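Right, I said I'd do a proper thread about what I'm looking forward to from the Jelteck showcase tonight, so kettle's on and off we go. It starts at 8pm UK time and they're saying it'll run for 36 minutes before the interview bit, which feels short after last year's marathon (I fell asleep during the racing game and woke up to people cheering, still no idea what at).

First up has to be Gakport. We've had one trailer and a logo since April, and I have watched that trailer more times than I'd like my family to know. A harbour town you rebuild dock by dock, with smugglers, and a ferry timetable you have to keep to! I'd love ten minutes of somebody just playing it - no big speech, no orchestra, just show me the boats.

My one worry with Gakport is the crafting. The blurb on the store page mentions 894 recipes and my heart sank a little. I loved their last game to bits but I spent most of it running back to a chest because I'd left my rope in it.

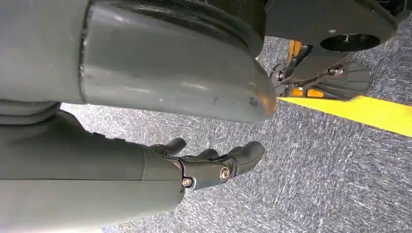
Then there's Kong, and before anyone gets excited in the replies again, no, it isn't about the ape. It's the puzzle one with the bells. The demo went up last month and I've been stuck on the sixth tower ever since. My sister did it in one go while eating toast and won't tell me how.

I'd be happy with just a date for Kong. Even a season would do. "Coming soon" has been on that page so long that I've changed phones twice.

Fastus I'm less sure about. I adored the first one (couch co-op, terrible voice acting, perfect) and the sequel's gone online for 6 players, so I really hope they've kept split screen in. Half the fun was elbowing the person next to you on the last lap. If they confirm it tonight I'll be ringing people up.

Little practical bit for those asking: the stream's free, you don't need an account to watch, but you do if you want the Fastus helmet. They're giving those to the first 3,000 people who sign in, so I'd be there ten minutes early with your password already found. I speak from experience, I missed the hat last time.

I'll be posting as it goes along, so mute me now if you're saving it for tomorrow - no hard feelings at all. Biscuits are out, dog's been walked, and I've put the big telly on to warm up. Tell me what you're hoping for and I'll read them all before it starts x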